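Week 4 handout: Feedback, and why the first answer is so rarely the useful one
Introduction to Interviewing and Listening — evening group

Welcome back, everyone, and thank you for being so patient with the heating last Friday. I promised I would write up what we talked through, along with the bits we ran out of time for, so this is a mixture of my notes and yours. If you missed the session you should be able to follow along without too much trouble, though do borrow somebody's notes for the pairs exercise (it reads very flat on paper, I'm afraid, and it was anything but flat in the room).

1. Open and closed questions

We began with the old distinction. A closed question can be answered with a yes, a no or a single fact: Did you grow up in Grovine? An open question hands the other person a bit of room to move: What was Grovine like when you were small? Most textbooks tell you to favour the open kind, and on the whole I agree, but I'd like you to be a little kinder to closed questions than the textbooks are. They settle people. Somebody who has never been interviewed before is often relieved to be asked something they can't get wrong, and two or three easy ones at the start will do more for their nerves than any amount of reassurance from you.

Where it goes astray is when we ask a closed question while hoping for an open answer. "Were you happy at the Brilar mill?" will very likely get you "Oh yes, mostly," and then a silence, and then the interviewer fills the silence, and before you know it the interviewer is doing the talking. I have a whole box of recordings of myself doing exactly this in my first year, and I'm not going to play them to you!

A closed question works rather like a push button: one press, one response, and you're back where you started.
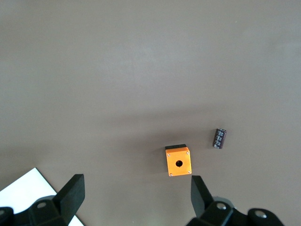 2. The follow-up

A follow-up is any question that could only have been asked by somebody who heard the last answer. That's my own working definition and you're welcome to quarrel with it. "And then what did you do?" just about qualifies. "You said the yard was quieter after your uncle left — quieter how?" qualifies beautifully, as it picks up the speaker's own word and gives it back to them.

Some things to try this week:

Repeat a single word from the answer, with a slight lift in your voice, and then wait.
Ask for a particular day. "Usually" and "always" are comfortable words, and people hide in them without meaning to.
Ask about a smell, a sound or a meal. Memory often comes in by the side door.
Leave your list of questions face down for the first 15 minutes.

That last one caused some grumbling, I know. By all means prepare your list, and prepare it thoroughly, only don't read from it while somebody is telling you about their mother.

3. Leaving a gap

This is the part I most wanted to get to. When a speaker stops, they may have finished, or they may be gathering themselves for the thing they came to say, and from the outside these two look exactly the same. If you jump in straight away you'll never find out which it was. So leave the circle open a little longer than is comfortable. Look at your tea. Count slowly in your head if it helps.

In the pairs exercise we used the Azevedo transcript, where the interviewer asks 14 questions on the first page and gets hardly a full sentence in return. On the second page she loses her place, says nothing at all for a while, and out comes the story of the flood. I don't believe she planned it, and I find that rather encouraging for the rest of us.

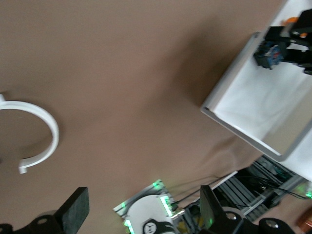 Carolina Mendes wrote on her feedback sheet that a long pause can feel unkind when the speaker is elderly or upset, and that she would sooner say something small, such as "take your time," than sit there in silence. I think she's quite right. A pause should feel like company, and if yours is starting to feel like an exam, a few gentle words will mend it. Amândio Garcia added that on the telephone a silence sounds like a dropped line, so a quiet "mm" is only good manners.

4. For next week

Please record a conversation with someone you know, 15 minutes at most, on any neighbourhood or workplace they remember well. Ask their permission first, and ask again at the end, once they know what they've said. Then write out 2 minutes of it word for word, including the ums and your own interruptions. It takes a good deal longer than you'd expect, so don't leave it until the night before.

Bring a printed copy if you can. Pilar Huenchumán has kindly offered to bring her notes on transcribing two languages at once, and we'll start with those while everybody finds a chair.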